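Cuisiner moins, manger mieux

Publié le 19 juin 2018 par Evaristo Greco

Depuis janvier, je note tout ce que j'achète à manger. Un cahier, un stylo, les tickets agrafés. J'en suis à 2 376 euros pour deux personnes, marché compris.

Le poste qui m'a surpris, c'est le pain. Je jetais presque la moitié de chaque miche de 750 grammes. Maintenant je la coupe le jour même et je congèle les tranches. Pareil pour les soupes : deux grosses casseroles le dimanche, et on tient jusqu'au mercredi.

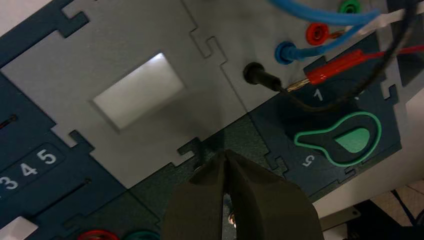

Prises rouge et verte, panneau gris.

Pour les légumes, je prends ce qui reste chez Dasden en fin de marché. Les courgettes sont parfois un peu molles - dans un gratin, aucune différence. J'ai arrêté les salades en sachet et les yaourts à boire. Le café, non, je n'y touche pas.

Prochain essai : les pois chiches secs. Il faut y penser la veille, et c'est là que je me trompe à chaque fois. Je donnerai les temps de cuisson quand j'aurai fini le premier kilo.

3 commentaires - 12 partages

Ce site utilise des cookies. En poursuivant votre navigation, vous acceptez leur utilisation.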